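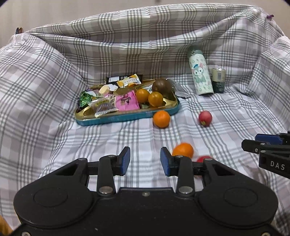 Saturday, May 6, 2023
By the Grovness Home Desk

A snack tray is a quick way to feed people who drop in, and most of it can come out of the cupboard. You need a tray with a raised rim, a cloth to stand it on, some wrapped snacks and a few pieces of fruit. Allow 30 minutes the first time.

Choosing the tray

A shallow tin with rounded corners works well. Biscuit tins and their lids are both fine if the inside is clean and has no rust. We use one that is gold inside and teal-blue outside. Keep it fairly small. A large tray needs a lot of food before it stops looking bare.

Wash the tin by hand and dry it straight away, paying attention to the corners.

Laying the cloth

Pick a cloth with a light background. Checks and plaids are forgiving and hide small marks. If you want a backdrop as well, pull the back edge up behind the tray and hold it with clips. Leave the middle fairly flat so the tray doesn't rock.

The Moodley cotton cloth washes at 40 but comes out creased, so iron it while it is still damp.

Filling the tray

1. Put the flat packets in first, towards the back. Boxes and anything with a label can lean on the rim.
2. Lay the smaller packets across them at an angle. Pastries, sweets and foil-wrapped pieces can be mixed.
3. Keep one end free for fruit. Small oranges are the right size and don't need cutting.
4. Let a packet or two hang over the front rim - it looks less stiff.
5. Turn the tray slightly so that one end is nearer your guests.

Adding something fresh

Tomatoes and radishes make a change from all the sugar. Choose firm tomatoes and rinse them before they go out. Trim the leaves from radishes but leave a short piece of stem to hold them by. Handle tomatoes last, as they bruise easily. 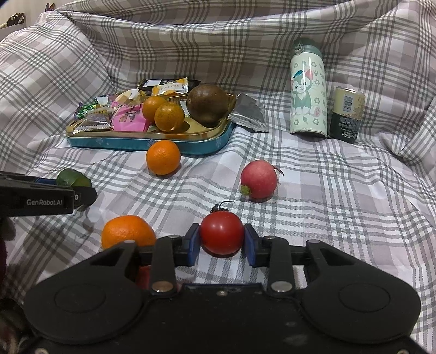

Tomato, radish and orange on the plaid cloth.

Put out a small bowl for peel and wrappers. Whole fruit goes back in the bowl afterwards, and packets keep until their date.

Comments (3)

Pratero: Would a plastic tray do? My tins have all gone rusty.

Grovness Home Desk: Yes, as long as it has a rim.

stemer_kitchen: I put the radishes in a separate dish, otherwise the wrappers get damp.

Related

How to fold a tablecloth for storage
4 ways to use up small oranges
Getting rust off old biscuit tins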